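News from the sorting table

Since October we put in order the small things that were left in the drawers of the Carré room. Many of you brought us threads, clips, short pieces of string and other little objects, and we thank you warmly. Ginette Gilbert wrote all of them in the Index, which now has 1309 lines.

The rule of the table stays simple. We spread the large pale sheet first, so that small things are easier to find, and the transparent brown box with its lid stands towards the far side. Beige pieces are the most difficult – on a light sheet they almost disappear, so please look twice before you fold it.
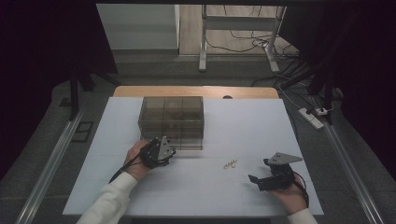

Boxes for the next round

Quyên Lương has ordered 5 more boxes with lids. They will be on the shelf from 2 December 2024. Please write your label in pencil and put it inside, not on the lid. Buttons go to Štěpánka Paulík, who still has space for 400 of them. If you are not sure where a piece belongs, leave it in the tray near the door – Évan Maillard empties it every evening.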